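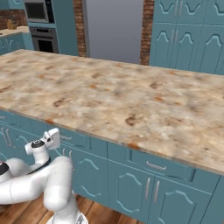 Suivi du lac de Lanuditz par images satellite : vos méthodes ?

brochet_38
Bonjour à tous ! Je me lance enfin après des mois à vous lire en silence. Je fais partie d'une petite association de riverains du lac de Lanuditz et on essaie de reconstituer l'évolution du trait de rive à partir des archives satellite gratuites. C'est passionnant, je n'en dors plus ! En superposant les scènes de fin d'été, on voit la roselière nord avancer d'année en année et toute une langue de vase apparaître côté déversoir. Ma question : pour séparer l'eau de la terre, vous utilisez quoi comme indice ? Je suis parti sur le NDWI avec un seuil à zéro, mais j'ai des trous partout dans les herbiers.

Tineke Meijer
Bienvenue ! Quel beau sujet. Le seuil à zéro, c'est un bon départ et rien de plus, il faut l'ajuster scène par scène. Essaie le MNDWI (tu remplaces le proche infrarouge par l'infrarouge moyen), il se comporte souvent mieux quand l'eau est chargée. Pour les herbiers flottants, par contre, aucun indice simple ne te sauvera : vu du ciel, une feuille de nénuphar, c'est de la végétation. Je te conseille de faire deux couches, « eau libre » et « eau + herbiers », et de ne jamais les mélanger dans la même courbe.

brochet_38
Deux couches, mais oui ! J'aurais dû y penser. Je refais tout ce week-end.

cirrus
Je vais jouer le rabat-joie. La fin d'été, c'est le pire moment pour parler de tendance. Tu mesures surtout la sécheresse de l'année et les lâchers du barrage en amont. Prends plutôt avril, quand le niveau est calé par la fonte, et compare avril avec avril.

galet_plat
Pas d'accord avec cirrus. En avril, chez nous, une scène sur deux est bouchée par les nuages, et la roselière est encore sèche et couchée, donc on la confond avec la vase. L'étiage, c'est justement ce qui intéresse les riverains : jusqu'où l'eau se retire.

cirrus
Ce qui les intéresse et ce qui est démontrable, ça fait deux. Si on présente à la mairie une courbe de septembre sans les débits à côté, on se fait démonter en cinq minutes. J'y étais, j'ai vu.

galet_plat
Alors on met les débits à côté et tout le monde est content :) Je maintiens pour les nuages.

brochet_38
J'adore ce fil. Du coup je ferais les deux saisons ? J'ai compté les scènes exploitables : 60 pour l'étiage, 9 seulement pour avril. Ça donne un peu raison à galet_plat, non ?

Tineke Meijer
Avec 9 scènes de printemps tu as déjà de quoi vérifier que la tendance va dans le même sens. Publie les deux, en disant clairement combien tu en as de chaque. Et garde la liste des scènes écartées avec le motif (nuage, glace, brume), on te la demandera un jour !

marmotte_du_plateau
Bonjour, je débarque. J'ai fait la même chose sur l'étang de Dissanayake, beaucoup plus petit, et mon gros souci venait des pixels mixtes en bordure. Avec du 30 mètres sur un étang étroit, la moitié du contour est du pixel à moitié mouillé. Quand on passe au 10 mètres pour les années récentes, la surface fait un saut qui n'existe pas sur le terrain. J'ai cru à une remontée du niveau, j'étais ravie, j'avais prévenu tout le village…

brochet_38
Aïe. Et tu as corrigé comment ?

marmotte_du_plateau
J'ai dégradé le 10 mètres en 30 pour toute la période commune, j'ai calculé l'écart entre les deux, et je garde le 10 mètres pour les cartes uniquement. La courbe longue reste en 30 du début à la fin. C'est moins joli mais ça tient debout.

cirrus
Là-dessus je signe. Excellente méthode.

galet_plat
Cirrus d'accord avec quelqu'un, on imprime la page !
Sinon, côté logiciel, quelqu'un a essayé Brukix pour découper les scènes en lot ? On m'en a dit du bien, mais je le trouve lent dès qu'on lui donne un gros dossier.

Tineke Meijer
Lent chez moi aussi, sauf si on lui donne un polygone très serré autour du lac avant de lancer. Je prends la rive la plus haute connue et j'ajoute une marge de 100 mètres. Avec ça, le traitement passe le temps d'un café.

ablette
Question de débutante : et le relevé à pied, plus personne n'en fait ? Mon grand-père notait le niveau sur un piquet au ponton d'Ornent, j'ai encore ses carnets. C'est écrit au crayon, parfois illisible, mais il y a de longues séries sans interruption.

Tineke Meijer
Ablette, ne bouge plus, c'est un trésor ! Une hauteur lue au piquet le même jour qu'un passage satellite, ça permet de relier surface et niveau. Tu sais si le piquet est toujours en place ?

ablette
Le ponton a été refait, le piquet je ne sais pas. Je peux aller voir. Je photographierai les carnets page par page de toute façon.

brochet_38
Je viens avec toi si tu veux, j'ai une mire et un niveau de chantier ! Même si le piquet a disparu, on retrouvera peut-être sa base. Et je veux bien saisir les carnets, j'ai l'habitude des écritures impossibles.

cirrus
Attention au zéro de l'échelle. S'il a été déplacé une seule fois sans que ce soit noté, toute la suite est décalée. Regardez s'il y a une marche brutale dans les valeurs avant de vous emballer.

brochet_38
Noté. Mais je m'emballe quand même un peu !

ablette
Rendez-vous lundi 25 mai au ponton alors, en fin de matinée. Prenez des bottes, ça s'enfonce côté roseaux.

marmotte_du_plateau
Trop loin pour moi, mais je veux les photos des carnets. Et la courbe en 30 mètres, hein !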